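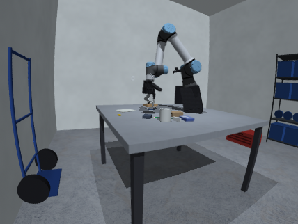

Figure 3. Simulated tabletop cell used in the kit evaluation. Arm, table with mixed small objects, hand truck and shelving as fixed background.

4.2 Simulation side of the kit

The Oso kit is sold by Wusteck as a bundle: arm model, two-finger gripper model, a room builder and a set of ready-made object files. We tested the version downloaded on August 13, 2023. No paid support used, only the manual and the public notes. Hardware results are in Section 5; this section is about the simulated cell only (Fig. 3) and what it took to get there.

Setup. One desktop machine, one user (second author), no earlier experience with the kit. The installer ran clean on the second try. First try failed on a missing math library that the manual does list, but on page 13, well after the install steps. Wusteck should move it up. After that the default room loads with the arm already mounted and the gripper attached. Joint limits and link lengths come from the vendor and can't be edited in the basic license, which matters for anyone who wants to swap the arm later.

Room. We kept the room small and let the builder place the background items. The hand truck and the shelving unit with its blue bins are fixed props - they have collision shapes but no mass, so they can't be pushed. Fine for tabletop work, where the arm should never reach them. Cost in frame rate was small enough to ignore. Lighting is flat in the default preset and colors stay plain, with gray walls and a gray floor. We did not tune this. A reader planning to train a vision model on the renders should expect to.

Objects. The tabletop set mixes boxes, flat pieces, a white cylinder and a thin white sheet. Sizes differ a lot and so does the difficulty. Boxes gave no trouble. Flat pieces lying under a block are the hard case, and we kept them in on purpose: in Figure 3 the gripper is over a tan wooden block resting on dark flat items, and a grasp planned a little too low will put the fingers into the layer below. The kit's planner has one setting for this, called floor offset, and it measures from the table and not from whatever the target is sitting on. We count this as the main weakness of the simulation package. Workaround is to set the offset per object by hand. Tedious with a full table.

Trials. We ran 713 pick attempts, with object positions shuffled between runs and the arm base left in place. Of these, 253 had the target resting on another item. The rest had the target directly on the tabletop. Attempts were started from the same home pose and approached from above with the fingers pointing down, the only approach the basic planner offers. Failures were sorted by hand into missed grasp, dropped object, contact with a neighbor, and planner timeout. Contact with a neighbor was the most common kind for stacked targets and was rare for the others. Full breakdown in Table 2.

The physics engine needed a restart eight times during the runs. All of them came after a thin object had been pressed between a finger and the table. Those attempts were thrown out and repeated, so they are not in the total above. The log gives only a generic error and it took us a while to connect it to the sheet and the flat pieces. Trasis, the older package we used in earlier work, handles thin contact better but is slower to set up and has no room builder to speak of.

Documentation. Uneven. The chapters on the arm are good, with short scripts that run as printed. The chapter on objects stops at importing a mesh and says almost nothing on friction, wich is the value we ended up changing most. Defaults are too slippery for wood and cardboard. We used the friction table from the Cuautle benchmark in place of the defaults and kept it fixed for all trials reported here.

Time to first working pick, from a clean machine: one afternoon. For a teaching lab or a small shop that wants to try layouts before buying the arm, thats a fair result. For dense clutter we would wait for a fix to the offset setting. Wusteck lists one as planned for the December release, we have not seen it.

Scripts and object poses for all runs can be requested from Darnell Benavides. The room file is included but opens only with a valid kit license.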